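Cell 2 hand recal, drifting again?

cherkaoui_fan
Back with the two-arm cell and the Niden task board. I re-zeroed the left hand Saturday, September 20, 2025 and it's already closing a hair wide on the small blue pegs!
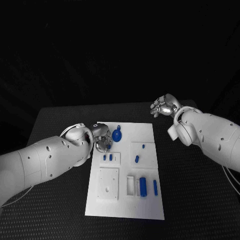 Cerside Bench Notes, issue 21, p. 68

pulleyhead
Cute board! I'd check the wrist ring before the fingers. Mine got sloppy at more than 2,000 cycles and I blamed the hand for weeks.

zunetholm9
Nah, disagree. Look at those white cables, I'd sort the routing first. A tug on the wrist feels just like a bad zero.

cherkaoui_fan
Ugh, ok, cables tonight, then the wrist bolts. I haven't touched those since March.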